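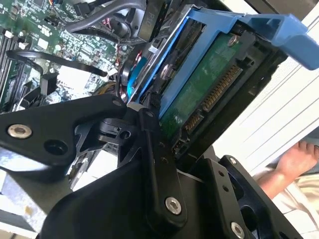 Old workstations, new drives

Welcome to the July page! It's been a month of computer innards at the Rudport repair room, and I've loved every minute (well, nearly every minute – I could do without the dust). We took in 27 old office workstations from Testdale, most of them perfectly good machines that wanted a bit more storage and a proper clean.

Blue carriers
I'm very fond of a blue plastic drive carrier. It wraps round the hard drive and has a handle with a nice rounded end, so your fingers know where to go even when the rest of the case is a tangle of wires. Why don't all makers do this?

The underside of the drive
Green circuit board, a bit worn and mottled, and a long row of gold pins along the edge for data and power. Please keep your thumbs off the pins!

Memory slots
Dark grey with white latches, over at the far side of the motherboard. If you're adding memory, do it while the lid is off and save yourself a second go with the screwdriver.

We've got 60 spare carriers in the Rillora cupboard now, in all sorts of colours, free to anyone who can use them. Bring your old one along so we can match the size. Last year's Zeleke clear-out is on the next page, all 117 pictures of it, so put the kettle on first.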